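Preparing Clothing for Bulk Donation or Resale

Organizations that receive used or surplus clothing in quantity should prepare it in a consistent way before it is offered to a shelter, a school or a thrift store. The steps below apply to mixed lots of up to 1000 pieces. Larger lots should be divided first and each part handled separately.

Step 1. Sort by type

Separate knitwear, shirts, pants, outerwear and socks. Do not sort by size at this stage. Items with broken zippers, stains or missing buttons go into a separate bin marked "Repair" and are reviewed at the end of the day.

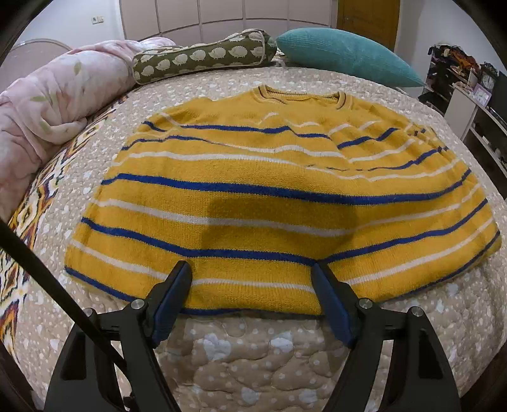
Knitwear requires more care than other categories and should be inspected one piece at a time. Check the cuffs, the underarms and the hem for pulled threads. Lay each sweater out on a flat, clean surface with the sleeves folded inward over the upper body, as the yellow striped one appears to have, and smooth the front before making the final fold. Ribbed necklines should not be stretched to look for a label – turn the collar back gently. Sweaters must not be stored on hangers.

Step 2. Record the lot

Enter each category on the intake sheet with a lot number, the number of pieces and the condition grade (A, B or C). The Primwood warehouse uses four-digit lot numbers, for example 1185 or 2076, and the same number must appear on the carton and on the sheet.

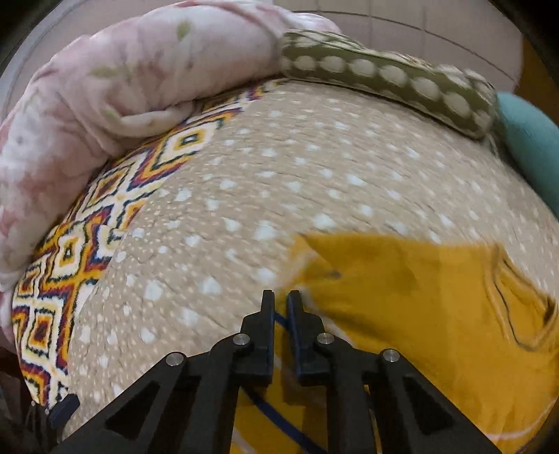
Grade C items are not offered to retail buyers. They may be released to textile recyclers once the lot has been closed and the sheet signed.

Step 3. Pack and label

Use double-walled cartons only. Place heavier items at the bottom and fill empty space with paper. Plastic bags trap moisture and are not accepted at the Lulham receiving dock. Write the lot number on two sides of the carton and on the top.

Step 4. Arrange pickup

Pickup requests for January closed on Sat 27 January. Shipments of over 4000 pieces require a separate booking – please allow extra time for a reply.

Related items
Choosing Cartons for Winter Stock
How to Read a Wholesale Size Chart
Condition Grades Explained
Enda Blanket Program: Intake Rules
Kiều Scarves: Care and Storage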